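Fovo Drip Spikes for Plastic Bottles
By Fumiko Matsuda, Evwood Garden Supply
June

Ceramic watering spikes. Screw one onto a plastic water bottle, push into the pot, walk away. Waters slow while you're gone. Sold singly, in sixes and in a bag of 100 for nurseries and schools.

Item no. 469. In stock, all three sizes of pack.

We've sold these for years next to the globes and the wick kits and they're the ones people come back for. Cheap, small, nothing to plug in. The old version had a plastic tip with a hole in it and it either dumped the whole bottle overnight or clogged solid. The new one is a porous clay cone with a threaded collar. Water seeps through the wall of the clay. Dry soil pulls harder, damp soil pulls less, so it more or less sorts itself out.

What you get

Clay cone, unglazed, terra cotta color. Threaded collar in dark green, glued on at the factory. One rubber washer, already sitting in the collar - check it's there before you tighten, they do fall out in the box. Instruction card. The card is the old one and still talks about the plastic tip, ignore that part and use this page instead.

No bottle included. Save yours.

How fast does it drip

Depends on the soil, the pot, the weather and the plant. In our shop window, pothos in a plain potting mix, one spike went through 100 ml in a day in warm weather. Less in spring. A thirsty tomato in a fabric bag on a hot deck will go through a lot more than that and you'll want two spikes or a bigger bottle. A snake plant barely touches it.

Do a test run before your trip. Set it up, mark the water level with a piece of tape, look again at the same time the next day. Now you know. Do this a week ahead, not the night before (we get the emails).

Soil matters more than people think. Chunky orchid bark won't work at all, the cone has to touch something fine that holds water. Same with pure perlite and clay balls. Regular potting mix good. Cactus mix ok but slow to get started. If the mix has shrunk away from the pot walls and gone hard, soak the whole thing first and let it drain, then put the spike in.

Setting up

Soak the cone in a bowl of water for an hour. Do not skip. A dry cone has air in the clay and it won't seep right, and then you think it's broken.

Water the plant the normal way. The spike keeps damp soil damp, it's not made for rescuing a pot that's bone dry.

Make a hole with a pencil or a stick, near the edge of the pot, away from the main roots. Wiggle it. Push the cone in up to the collar. Don't hammer it and don't twist it by the bottle, the cone can snap off. Firm the soil back around it with your fingers.

Fill the bottle to the top. Screw on the collar by hand, snug. If the spike's already in the pot you'll have to flip the bottle fast over the collar - you lose a splash, no big deal. Over a carpet do it the other way round, spike on the bottle first, then the whole thing into the hole.

Poke one small pinhole in the bottom of the bottle, which is now the top. Thin bottles will crumple in without it and the flow slows down or stops. Sewing needle is plenty. Bigger hole does not mean faster.

Which bottles fit

Any standard drinking water bottle with the ordinary narrow screw neck. Soda bottles too, the threads on the collar take both the short neck and the taller one. The short necks only catch a turn and a half so go easy. Sports caps no. Wide mouth no. Glass wine bottles no, we have a different spike for those (see the Nomura glass set, same shelf).

Clear plastic is easiest because you can see the level from across the room. It will grow algae if it sits in full sun. Harmless, looks bad. Wrap the bottle in foil or an old sock, or swap it out every couple of weeks. Labels off or on, makes no difference to the water. 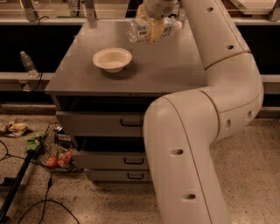
Bottle size and tipping

Small bottles hold themselves up fine. Big ones are top heavy when full and a light plastic pot will go right over. Anything over a liter, put a bamboo stake next to it and use a twist tie or a bit of string. Outdoors stake everything, wind gets them.

For little pots, herbs, that kind of thing, a 300 ml bottle is the right size. Anything larger looks silly and leans. Hanging baskets we don't recomend unless the basket is deep and hangs level.

Going away - rough guide

Long weekend: water well, you probably don't need a spike at all except for ferns and basil.

One week: one spike and a small bottle for most houseplants. Move them back from the window. They drink less out of the direct light and you'll get a couple of extra days.

Two weeks: bigger bottle, or two spikes in opposite sides of the pot. Peace lily, calathea, anything that sulks - two spikes.

Longer than that, ask a neighbor. The bottles make it easier for them too, all they have to do is refill, no guessing how much.

Seedlings no. The cone is too big for cell trays and it'll knock them over. Use a capillary mat.

Cleaning and storage

White crust on the cone is minerals from hard water. Soak overnight in half white vinegar, half water, scrub with an old toothbrush, rinse well, soak again in plain water. If you've got really hard water use filtered or rain water and you won't have to do it so often.

No soap. Clay soaks it up and you can't get it out again. No dishwasher. No liquid fertilizer in the bottle either, it clogs the pores and makes the crust worse. Feed the plant seperately.

Before frost bring them in. Wet clay left out in a freeze cracks. Dry them fully, a few days on a windowsill, then into a box with newspaper.

Washers wear out before the cones do. Spares in packs of ten at the counter or add a note to your order.

Something wrong?

Water level not moving. Either the soil's already damp enough (fine, leave it), or no pinhole, or the cone wasn't soaked. Check the pinhole first. If the cone isn't touching soil all the way round that'll do it too - pull it, make the hole again, firm it in.

Bottle empty next day. Washer missing or the collar's cross threaded. Water's running down the outside of the cone. Or the cone has a hairline crack - fill it with water and hold it over the sink, if you get a bead running down in one place that's a crack. We'll replace it, send a photo.

Mold on the soil around the cone. Too damp, not much air moving. Scrape it off, take the bottle away for a few days.

Fungus gnats. Same answer, and sticky traps.

Sizes

Regular is what most people want, pots from six inches up. Long is for deep planters and window boxes, gets the water down lower where the roots are. Same collar on both so the bottles swap over. The mini got dropped last year, the Flelomer mini fits the same bottles if you need something for a four inch pot. We carry it in white only.

Bulk bag

100 spikes, regular size, loose in paper packing, no cards. A broken one or two per bag is normal with clay, we throw in a couple extra to cover it. If more than that shows up broken, write us. Bulk bags ship seperate from other items and take a little longer. No long size in bulk right now, maybe next season.

School orders - put the school name in the company line at checkout or the discount won't come up.

Returns

Unused, any time in the season. Used ones we can't take back except if cracked or the collar came loose. A loose collar can be fixed with waterproof glue if you don't feel like waiting, let it cure two days before it goes near water.

Pick up orders ready after 2 pm at the side door. Ring the bell, the front is usually loud.

Page last updated: June

Contact Evwood Garden Supply | Copyright Evwood | Back to top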